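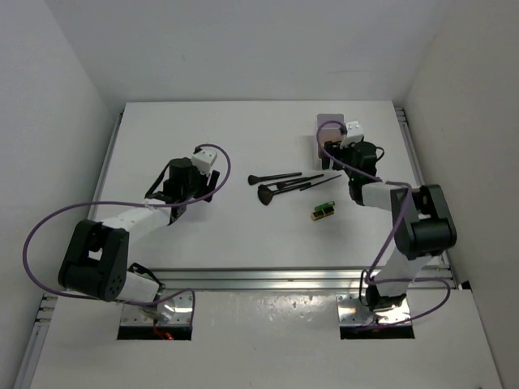
*Four black brushes and a small green-and-gold piece on the white table at Felitz, the lilac compact held just above it.*

Ingvild Magnusson does not like to be called tidy. She has spent the better part of two decades doing other people's faces, mostly for stage and a little for weddings, and she says that anyone who had seen the inside of her first kit would laugh at the word. "It was a bread bag," she told me, pouring the coffee before I had my coat off. "A bread bag inside a shoulder bag, and everything in it was the same color by the end of the week, because there was powder on all of it!"

We met in August at Felitz, the studio on the second floor above the old Berge shoe store, where she teaches an evening class in what the schedule calls kit care. I had expected a lecture on washing brushes. There was some of that, and I will get to it, but most of what she wanted to talk about was putting things down: where you set a brush when your other hand is busy, which way it points, and what you reach for next without looking.

"I lay them side by side and on a slant," she said. "My mother set out knives and forks perfectly straight and I never could. On a slant my hand finds the handle. Try it at home with pencils, you'll see what I mean."

She keeps a short lineup for the class. Four brushes is plenty for a beginner, she says, and all of hers have to be the same color so that people learn them by shape. There's a rounded one, and there's a big wide fan that students always pick up first (it is the prettiest, she admits, and she did the same at their age). When I asked what the fan was good for, she talked for a good ten minutes, and I'll spare you all but the end of it: sweeping away what has fallen on the cheek, with hardly any pressure, as if you were dusting a moth.

The compact gets a place of its own, toward the back. Ingvild has strong feelings about compacts. "They go at the back and the brushes go in front. If you put the compact in front, your sleeve goes over it, and one day it's open when your sleeve goes over it." She held up her cuff, which was clean, and looked pleased about it.

Her partner in the class is Aslak Sjögren, who came to it from theater props and joined us halfway through the pot. He is the one who insisted on a white surface. The two of them used to work on a dark green cloth from Solau, a lovely thing, he says, and a terrible one for seeing what you've spilled. "On white you see every crumb of shadow," he told me. "People are a bit shocked the first evening. Then they start wiping as they go, and I don't have to say a word."

Aslak also keeps the inventory, and he fetched the notebook to show me. The studio owns 114 brushes at the moment, of which 14 are waiting for new homes after their handles came loose. He glues what he can. Ingvild thinks he should glue less and throw out more, and they went back and forth on this for a while, quite happily, until the coffee was gone.

As for the washing: lukewarm water, a mild soap, heads pointing down the whole time, and then flat on a towel overnight with the ends hanging just past the edge of the counter. She doesn't stand them in a cup until morning. Lipsticks get wiped with a tissue and closed before anything else is packed, and the brushes go in last.

I asked whether she still had the bread bag. She does, in a drawer in Cilton, with clothespins in it.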